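Wicker baskets shedding and creaking after winter storage

Posted by Zofia Sadowski in Home storage and repairs

I keep most of our small household items in wicker baskets. Over the winter a stack of them sat in a utility room next to the boiler. When I took them out in January they creaked badly when lifted, and two have started to shed short splinters from the rim. The weave is otherwise intact and the handles are firm. Some are plain willow, some are stained, and one or two have a clear coating that has gone slightly tacky.

Can the flexibility be restored, and is there a correct humidity for storing them? I have read advice to soak them in the bath, and also advice never to wet them at all. I have a tin of Natard furniture oil in the cupboard if that is any use.

3 replies

Folke Ljungberg

The creaking is dry willow rods rubbing against each other. Willow takes up and gives off moisture with the surrounding air, and next to a boiler it will have given off most of it. The fibre becomes brittle and the ends at the rim break first, where the bends are tightest.

Both pieces of advice you read are correct for different baskets. Treat uncoated and coated ones separately.

Uncoated willow: brush out the dust with a soft brush, working along the weave. Mist the whole basket inside and out with clean, cool water until the surface is evenly dark. Do not soak it in the bath. A long soak swells the rods, and they dry loose in the weave. Leave it for an hour, press the rim and base back into shape by hand, then dry it in moving air out of direct sun. Allow a full day.

Stained baskets: test first with a damp white cloth on the underside. If colour comes off, wipe lightly with a barely damp cloth and go no further. 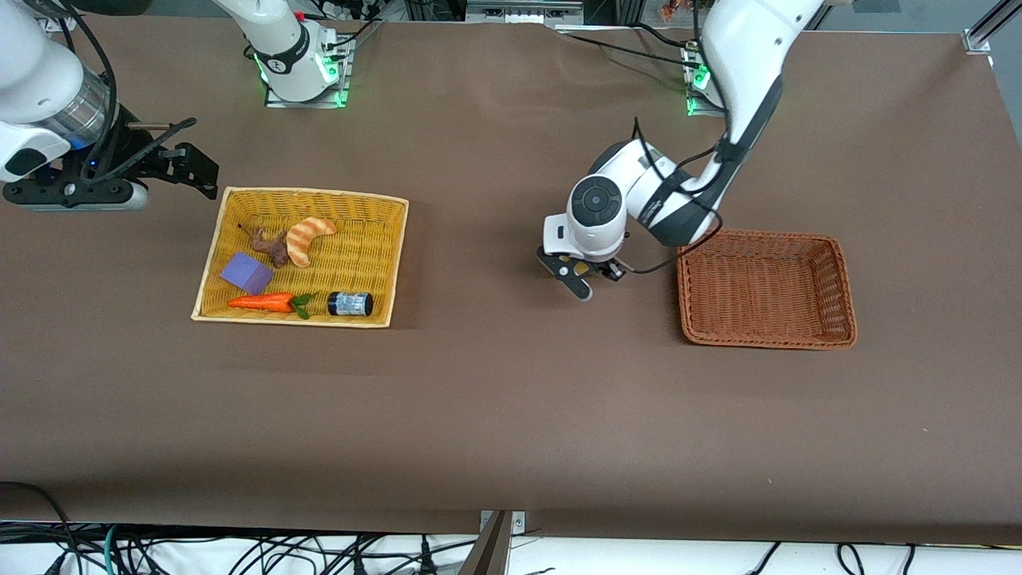 Yellow and reddish-brown wicker. Test each colour on its own.

Coated baskets: water will not pass through a sound coating, and will lift a failing one. A tacky finish usually means the coating has softened with heat. Move the basket somewhere cool for a fortnight. If it is still tacky after that, the coating has to come off, and on a basket of ordinary value I would not bother.

Splinters: cut them flush with sharp side cutters, then go over the cut ends with 100 grit paper, followed by something finer. Pulling them off by hand tears a strip down the rod.

For storage, an unheated bedroom is better than a utility room. Keep them off concrete floors, and do not stack them one inside another under load, as the rims take the weight.

Aicha Zaki

I had the same trouble and a steamy bathroom was enough. Left them in there overnight after a shower. The creaking stopped. Check them for mould afterwards, mine had a bit on the base.

Moataz Tazi

Agree with Folke on misting. On the oil: leave the Natard in the cupboard unless the label says it is suitable for basketwork. Furniture oils made for flat timber collect in the crossings of the weave, stay sticky and hold dust. If you want a finish, use a very thin coat of boiled linseed oil cut with white spirit, wiped off after ten minutes. Lay the used rags out flat outdoors to dry, as they can catch fire if left in a heap.

Also check the tacky ones are willow at all. Some cheap baskets are twisted paper cord over wire, and misting will ruin those. Look at a cut end on the underside. Paper unrolls, willow has a solid core or a pith.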